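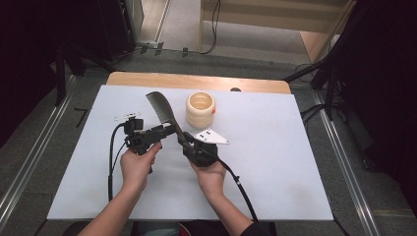

1. Status at June 3, 2006

Project: Skinport, everyday articles for table work
Reference: 2411
Prepared for: Teltby
Prepared by: Signe Kjærgaard

The project assembles a set of small household and grooming articles that day centers can borrow for seated hand practice. Work under the first part of the grant is complete except for the storage trays. The article list is fixed at 71 entries. Written task sheets exist for the grooming and drinking groups and are in draft for the kitchen group. No change to the end date is requested.

2. Work surface

All table work now uses a white board laid flat on a light wooden table. Earlier trials were done on the bare table top, where users with low vision had trouble finding pale wooden articles such as the spatula and the clothes pegs. The white board corrects this for most of the set. It does less for cream and white articles, and the task sheets for those have been changed so that the article is always started in the same place, toward the far side of the board.

The board supplied with the loan set will measure 700 by 600 mm. Two other sizes were tried. The larger one could not be carried under one arm, and the smaller one left too little free space once a cup had been put down. Corners will be rounded by the supplier, Texier, at no added cost.

3. Grooming group

The grooming group was the slowest to settle. A wide head on a narrow handle changes the balance of an article a good deal, and users tend to take hold of it by whichever end is nearer. The dark gray piece with the fan-shaped head was kept for this reason. It is used in three tasks:

Take by the narrow end and raise the head.
Pass from one hand to the other without setting down.
Place narrow end first in the cup.

The second task was first written with the article held level. Holding it at a slant with the head up gave the receiving hand more room, and the sheet now says so. The third task depends on the cup being open at the top and standing free of other articles. Sheets that had the cup beside the soap dish have been rewritten.

Hair brushes were reduced from five to two. The three removed were close to each other in weight and handle length and added nothing to the tasks. Nail scissors were taken off the list after comments from the centers.

4. Cups and containers

The cream cup with horizontal bands stays in the set as the standard target for placing tasks. The ribbed outer surface was preferred over the smooth cups in the trial, mainly by users who slide the cup before lifting it. It is shared by the grooming and drinking groups – the loan set will therefore hold two, so that both groups can be run at one time.

One difficulty remains. A long-handled article dropped into an empty cup can tip it. Adding weight to the base was considered and turned down, as the cup would then no longer behave like an ordinary one. The sheets instead ask the helper to start with short-handled articles and move to long ones later.

5. Kitchen group

Draft sheets cover stirring, scooping and sorting. The whisk has been replaced twice due to bent wires. Supply of the third model, from Wullis, is confirmed for the remainder of the work. The sorting task needs shorter wording; the present sheet runs to two sides and helpers have been reading only the first.

6. Storage and transport

Trays are the only item behind plan. The first layout grouped articles by size, which packed well but meant that a helper had to open every tray to run one group. The revised layout has one tray per group, with cups in the corner positions. The wide-headed grooming articles have to lie flat in this layout and set the width of the tray. Texier has quoted for a tray 600 mm long. A sample is expected before the end of the month.

Labels will be printed on the tray rim. Adhesive labels on the trial trays lifted after washing.

7. Costs

Spending is within the approved amount. Articles came in under estimate and the trays over it, by nearly the same sum. We ask Teltby to agree to a transfer between these two lines. No other change to the budget is proposed.

8. Next period

Approve tray sample and place order.
Finish kitchen sheets, with sorting cut to one side.
Repeat the placing tasks with both cups in use.
Replace the worn clothes pegs.
Send the first complete set to the centers in August.

Comments on the article list should reach Signe Kjærgaard before the tray order is placed – changes after that point would affect the layout.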